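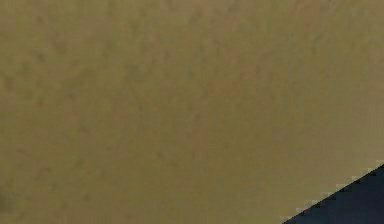

3.2 Surface wear in the reading rooms

Desk surfaces at the Plitstead branch were surveyed in August, when the building was closed to readers in the mornings. The branch lends to 3,000 registered members and has 31 desks, all bought in the same order from Dalsgaard. We recorded stains, scratches and loss of finish on each desk, following the scoring sheet in Thoroddsen's earlier study of school furniture.

Wear was heaviest at desks near the windows. Desks along the inside wall scored lower on all three measures, though they were used for nearly as many hours. We think sunlight is part of the cause, but seat choice also matters – readers by the windows tended to stay longer and to bring drinks.

Figure 2. Close view of a mottled surface, olive-khaki with darker brown flecks.

Patchy color made scoring harder. On a speckled ground, small stains are easy to miss, and the two raters disagreed most often on marks of this kind. Aksel Thoroddsen rescored the disputed desks under a Trident lamp at 700 lux, and his scores are the ones used in Section 4.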